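## 4. Setting up your complaint file in Drosow

By now you've got Drosow installed and you've made a login. I'm going to walk you through the bit I get asked about most, which is putting together a file you can send to a human rights body without it bouncing straight back. I did my first one with Salamatu Osei leaning over my shoulder, and it still took us until 9 in the evening, so don't feel bad if you need a couple of goes!

Have these to hand before you start: the statement, any letters from the authority you're complaining about, and the written consent of the person concerned (if that isn't you).

1. Open Drosow and choose **New file**. Pick a working name that gives nothing away. I use street names or types of bread. Please don't use the person's surname, even on your own laptop.
2. Under **Who is this about?**, fill in the person's details. These are kept apart from the rest of the file and locked with your second password.
3. Scan or photograph the signed consent form and attach it under **Consent**. Drosow won't let you go past this screen without it, and I wouldn't want it to.

> **Note:** If the person is in detention and can't sign, tick **Signing on behalf** and write a few lines on how you know them and why they can't sign. A close relative is usually the simplest choice.
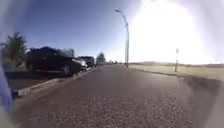 4. Go to **Timeline** and add the events one at a time, oldest first. Each entry has a date box, a place box and a text box. If you only know the month, put the month and leave the day blank. "July, before the hearing" is fine. A guessed date that later turns out wrong can do real damage to a good case.
5. Keep each entry under 600 characters. The counter goes orange when you get to 555, which gives you just enough room to finish your sentence (I did ask Rommel Pangilinan if we could have more, and he said people would only fill it, and he's probably right).
6. For each entry, choose a source from the drop-down: **saw it myself**, **was told**, or **document**. Be strict with yourself here. If your cousin rang you about it, that's **was told**, however much you trust your cousin.

> **Caution:** Don't paste in names of witnesses who haven't agreed to be named. Use the **Witness A, Witness B** labels and keep the real list on paper, somewhere else.

Next comes the part people skip. Most bodies want to see that you've tried the courts or the ombudsman at home first, or that there's a good reason you couldn't.

7. Open **Steps taken at home** and list every appeal, letter and phone call, including the ones that went unanswered. A letter with no reply still counts as a step, so put it in!
8. Attach the decisions you've had back. If they're not in English, add the original and the translation as two separate files. Reynaldo Layug once merged his into one long PDF and had to pull the whole thing apart again page by page.
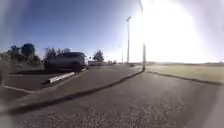
9. Press **Check file**. Drosow looks for gaps and gives you a list with red and grey flags. Red ones have to be fixed before you can export. Grey ones are only suggestions, and I leave plenty of them alone.
10. Choose **Lock for review** and send the review link to one other person. The link dies after 15 days, after which you'll need to make a fresh one.
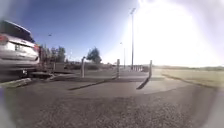
11. When your reviewer has finished, open their comments side by side with your text and work down from the top. Accept or refuse each one. There's no "accept all" button, so put the kettle on.
12. Go to **Export** and pick the body you're writing to. If yours isn't listed, choose **General** and check its own website for the current form.

> **Note:** Keep the export receipt. It has the file's check code on it, and you'll want that if anyone asks whether the papers were changed later.

If **Export** stays greyed out with no red flags showing, close the file, open it again and run **Check file** once more. That clears it on my machine every time. If it doesn't on yours, Dindo Manalo looks after the help inbox and he'll need your version number, which is at the bottom of the **About** screen. Leave the case details out of your message to him.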